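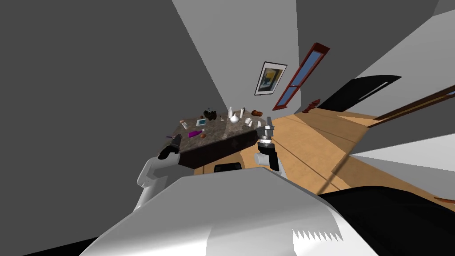
Island top in dark brown speckled marble, computer rendering

Re: [brirbridge-bakers] Marble or butcher block for the island?

On 10/05/2025, Tamer Semaan wrote:

> Hi everyone, we are finally redoing the kitchen and I need to pick
> a top for the island before the end of the month. I bake bread most
> weekends and pastry when I have the patience. My heart says marble,
> my brother-in-law says I'll be crying over the first lemon. Khoury
> has a dark remnant for $1341 with cutting included, and butcher block
> would be a good bit less. Does anyone bake on a dark stone every day?
> Can you even see the flour to clean it up? And is it true you can't
> put anything hot on it?

Dear Tamer, and hello to everybody else,

Congratulations on getting as far as choosing tops! I remember that stage well. I had samples lined up on the windowsill for so long that the cat started sleeping on them, and my husband would pick one up every evening, say "I like this one," and pick a different one the next night.

I have had a dark marble top for nine years now, in the old house in Prullow and then (a slab of the same sort, I couldn't help myself) in this one, so let me tell you what it's been like, and the others can chime in where I've got it wrong.

You can certainly see the flour. You'll see every speck of it, and I have come to love that, although Reiko Fukuda, who shared my kitchen for a whole winter of Saturday baking, found it maddening. On her pale counter at home she would wipe once and be done, and then find a crust of dried dough the next morning with her sleeve. On mine you know where you stand. I go over it first with a bench scraper, dry, and push everything into my hand, and only then bring out the damp cloth. If you start with the cloth you make paste, and I did that for longer than I'd like to admit.

Your brother-in-law is right about the lemon, I'm afraid. Marble etches. Lemon, vinegar, wine, tomato, all of it will leave a dull mark if it sits, and sealer doesn't stop that – sealer is for stains, and the fading ring under a cut lemon is a different animal. On a dark polished top the dull spots catch the light from the side. I minded the first one terribly and I couldn't find it for you today. If you think you'll go on minding, ask for a honed finish, where there's much less shine to lose. Do ask to see it honed in the same stone, though, because dark stones can turn quite a bit grayer and you might not like it.

As for hot things, I use a trivet and leave it at that. Maya Matar's mother set a Dutch oven straight down on hers for years and nothing happened, and then I know of a slab out in Tratarthorpe that cracked right next to the cooktop. A trivet is cheap.

For pastry it is heaven. Butter stays where you want it, croissant dough behaves, and in February I hardly need to chill anything between folds. Bread is another matter, and I don't think people say this often enough! A cool stone draws the warmth right out of a wet dough. If I'm kneading by hand for a while I'll put a big pan of hot water on a trivet there first and let the stone warm up, or I'll just pull out the old maple board and work on that. I paid $229 for that board and it gets used every weekend, so please don't think of this as a choice you can only make one way. Plenty of us live happily with a stone top and a wooden board that leans against the wall.

About the price, I'd ask Khoury a few things before you say yes. Does it include the sealing? Is the edge polished on all the sides that show, or just the front? My first quote left out the back edge and it was another $198, which I paid with very poor grace. And please go and look at the actual piece in daylight, with a wet sponge in your pocket. Wet it and see how the color changes. A remnant may have a repair in it, and that's often perfectly fine, but you want to have met it beforehand.

One more thing and then I'll let you all get back to your Sunday. Measure your rolling height before they set the top. Standard height is a touch too tall for me and I've spent years rolling pie crust on tiptoe. Stand at a table, stand at a counter, hold your pin and see where your elbows want to be. Hanan Harb had her island made lower than the rest of her kitchen and I'm envious every time I visit.

Come by and knead something on mine if you'd like to try before you decide. I'm usually home in the afternoons and there is always starter that needs using up.

Warmly,
Anoma Sarkar

P.S. Reiko, I still have your good scraper. It's in the drawer with your name on a piece of tape.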